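Okeneo Practitioner Forum
Home | Boards | Teleoperation and Demonstration | Members | Search
Reading time: 6 minutes

Thread: Demonstration protocol for paper and sleeve tasks, request for comment

**e.ververidis** (board moderator)

Colleagues,

The Metum working group is revising its protocol for desk and document tasks shown by remote control. The present text was written for rigid objects and was extended to paper in May without much discussion. Members have since reported that demonstrations of sheets, clipboards and plastic sleeves are harder to perform consistently than the protocol assumes.

Three matters are open for comment:

1. Whether the operator should be permitted to pause during a grasp on thin material.
2. Whether the wrist view alone is sufficient for the operator, or whether an overhead view should be required.
3. Whether failed grasps should be kept in the set or removed before training.

The set under review at our site holds 2,848 demonstrations, recorded by 26 operators. Members are asked to state their own practice before commenting on the draft.

Eftychia Ververidis
Moderator, Teleoperation and Demonstration

**pkl_hosora**

Thank you for opening this. Our practice at Hosora is as follows. Operators work from the wrist view only. A pause of up to 2 seconds is permitted before closing the fingers, and none is permitted once contact has been made. Failed grasps are kept if the operator recovers in the same run.

On the second question, I would ask the group to consider how little a wrist camera gives the operator when the material stands close to the lens. Straight margins become arcs, and the lower lines of a page can be lost altogether.

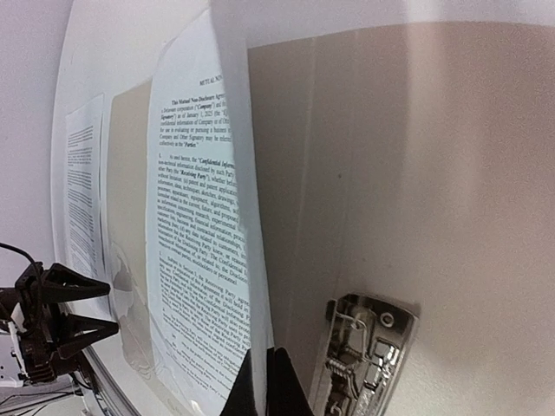

Wrist view: printed agreement beside a metal clipboard clamp, second gripper at left.

An operator can read the opening of the agreement in such a view and still be unable to judge the distance to the clamp. We have found that new operators trust the view too much. They aim at the part of the page that is sharp, although the finger is working at the part that is blurred. Our training notes now address this directly.

**drawerslide**

I must disagree with the pause rule as Hosora applies it. A fixed limit teaches the operator to hurry. Hurried closures on paper are the main reason we discard runs. Where a sheet lies flat, the operator needs to slide, feel for the edge through the force display, and then close. That cannot be done to a clock.

On the overhead view, I have no objection to recording one. I do object to requiring it for the operator. If the policy will see only through the wrist cameras, the person giving the demonstration should see no more than the policy does. Otherwise the motions will depend on information the robot will never have.

**pkl_hosora**

The limit was introduced after review. Before it, individual operators were waiting at the point of grasp for as long as 18 seconds, and the trained policy learned to wait as well. It would stop above the sheet and remain there. I accept that a fixed figure is crude. I do not accept that no limit is better.

**drawerslide**

Idle frames can be trimmed after recording. The operator should not have to carry that burden.

**m_tarn**

Trimming is reasonable where the arm is still. In the runs I review, the arm is seldom still. The operator makes very small corrections throughout, and a trimming script that looks for zero motion will find none. Both posters are correct about their own data, in my view, and the draft should say which case it has in mind.

May I also ask whether the draft covers hand guiding? Our bench at Moschos uses a leader arm for most work but moves the fingers by hand for the first several runs of any new task. The operator holds the wrist and places the tips against the edge directly. The motion is slower and the results are less even, but the operator learns what correct contact feels like before attempting it from a distance.

**e.ververidis** (board moderator)

Hand guiding is outside the current draft. I will record the request. I would welcome a separate thread on whether hand-guided runs should be mixed with remote runs in a single set, as the two differ noticeably in speed.

To keep the discussion tied to the material, I am placing the sleeve task alongside the clipboard task raised above. Much of the disagreement appears to me to concern two different situations.
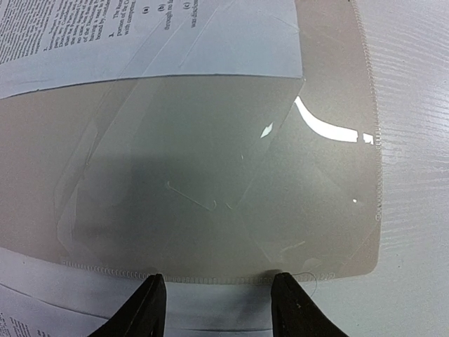
Posted by Eftychia Ververidis, Moderator | Metum working group | Teleoperation and Demonstration board

With both tips at the bottom seam of the sleeve, the operator must decide how much of the edge to take. The welded seam is a useful landmark: its ridges remain visible when the rest of the plastic does not. Glare is the greater difficulty. A bright arc on the surface can be mistaken for a fold, and a shadow across the middle hides the shape of the plastic where the operator would most like to see it.

The draft currently instructs operators to "approach the nearest free edge and close." I am now of the opinion that this is not adequate for a sleeve lying on a table with sheets around and beneath it. The instruction does not say whether the operator is to lift the sleeve alone or the paper with it.

**drawerslide**

That is a fair criticism of the draft. I would suggest the wording "close on the seam and lift before pulling." Operators who pull first drag the lower sheet along with the sleeve, and the task then has two possible endings depending on chance. The policy should not be shown both.

**pkl_hosora**

I support that wording. I would add that the light over the table should be varied between sessions. If the glare is always in the same place, the policy may come to use it as a landmark in place of the seam. We made that error ourselves with a glossy folder and had to record the task again.

**m_tarn**

Agreed on the light. I am less certain about "close on the seam." A welded seam is stiffer than the film, and an operator who always grips it will never demonstrate the recovery when the tips miss and catch the film instead. I would keep some runs in which that happens, provided they are labeled. This returns us to the third question, on which few members have commented.

**drawerslide**

My answer to the third question is to remove them. A failure that was not intended is not a demonstration of anything. If recoveries are wanted, they should be asked for, and the operator should begin from the poor grasp on purpose.

**pkl_hosora**

Staged recoveries look staged. Our operators, when asked to begin from a poor grasp, choose one that is easy to correct. I would keep the unplanned ones.

**e.ververidis** (board moderator)

I will summarize the position for the working group. There is support for "close on the seam and lift before pulling," subject to m_tarn's reservation, and for varied lighting. Two views remain on the pause limit and on failed grasps, and I will submit both with the reasons given. On the overhead view, the draft will be changed to permit recording and to leave its use by the operator to each site.

Comments on the pause limit may still be added below. Members who have recorded both clipboard and sleeve tasks are particularly asked to reply.

**m_tarn**

One correction to my earlier post: the hand-guided runs at our bench are used for operator training and are not included in the set. I should have made that clear.

Contact the moderators | © Okeneo Practitioner Forum | Back to top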